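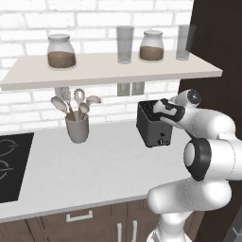

Toaster on a kitchen counter, white brick backsplash.

Painted Brick in the Kitchen: Frequently Asked Questions

Last updated 2018-06-25

These are the questions we get most often at the Colonby shop and by email. They apply to indoor brick only. For chimneys and outside walls, see the exterior page.

Can any indoor brick be painted?

Most of it can. The brick has to be dry and sound. If you rub it with your hand and it leaves a lot of red dust, or if there is a white powdery deposit that keeps coming back after you brush it off, find out where the moisture is coming from before you buy paint.

Can I paint thin brick veneer or brick slips?

Yes, the same way as full brick. Check that no pieces are loose. Tap each row with a knuckle and re-glue anything that sounds hollow.

How do I clean the wall first?

Vacuum it with a brush attachment, then scrub with warm water and a degreaser. Rinse twice. Kitchen walls hold more grease than you would think, mostly near the stove. Do not use a pressure washer indoors - we have been asked.

How long should the wall dry?

Leave it at least 5 days after washing. New mortar needs 21 days before primer goes on.

Which primer do you recommend?

We stock Bilyk masonry primer in white and gray. One coat is enough on brick that has been painted before. Bare brick usually takes two.

Which paint goes over it?

Brustar satin or semi-gloss. Flat paint looks good on brick but it stains behind a counter and is hard to wipe down. If you want a flat finish, keep it for a dining area or hallway.

Brush, roller or sprayer?

Use a roller with a thick nap for the faces and an old two-inch brush for the joints. Spraying is faster, but masking a furnished kitchen takes most of a day.

Can I leave the mortar lines a different color?

Yes. Paint the whole wall in the mortar color first, let it cure, then go over the brick faces with a short-nap roller and very little paint. Practice on a board or a spare piece of brick. Pale gray joints with white brick is the combination we sell the most paint for.

Is painted brick safe behind a stove?

Follow the clearances in your stove manual and your local code. Regular wall paint is not meant for surfaces right next to an open flame. Many customers put a metal or glass panel behind the burners and paint the rest.

Do I need a sealer on top?

Not with semi-gloss. With satin, a coat of Clallix clear sealer makes splashes easier to wipe off. Wait 12 hours after the last coat of paint.

How do I clean it afterward?

Dish soap, water and a soft brush. Skip scouring powder. Crumbs and dust collect on the top edges of the joints, so a dry brush every week or two helps.

Can the paint be removed later?

Sometimes, but it is slow and the brick rarely goes back to how it looked before. Treat painting as permanent.

Do you mix colors to order?

Yes, at the counter, usually while you wait. Mixed paint cannot be returned. Unopened primer and sealer can be, with a receipt.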